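Chapter 4
Paying for Things: Cash, Cards and Credit

In the town of Vilanura, Paloma Crenshaw sells shoes from a small shop. In March she took in 2,821 dollars. Of this money, 1,637 dollars came from cards and the rest was cash. Her bank keeps a small fee from each card sale, and so she must decide if her prices should include it.

In this chapter we study how a payment moves from the buyer to the seller. We will also learn the difference between a debit card, which takes money you already have, and a credit card, which lets you borrow it. 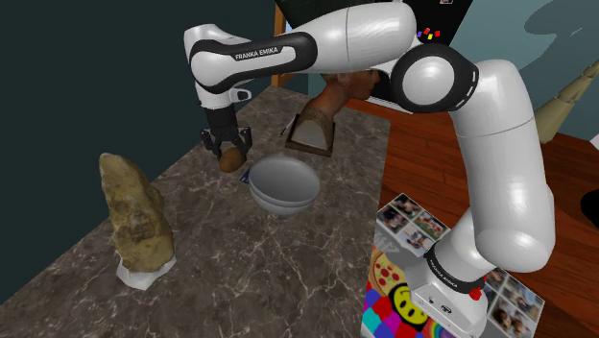
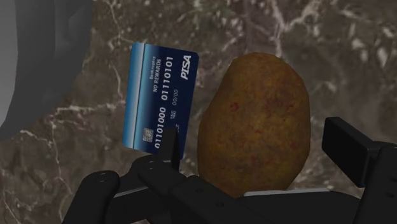
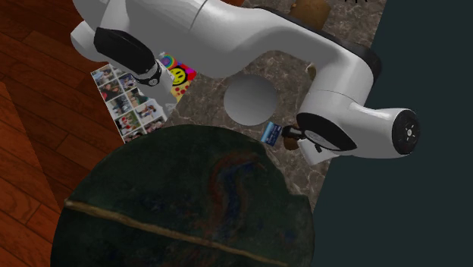
Why does a shop accept cards if it must pay a fee?

Many buyers carry little cash, and the shop would lose these sales. The fee is usually smaller than the profit on the sale.

4.1 The Cost of Borrowing

Suppose you buy a coat for 170 dollars with a credit card and pay back only 70 dollars when the bill comes. The bank will charge interest on the 100 dollars that remain. Interest is the price of using the money of another person. It is written as a percent for one year.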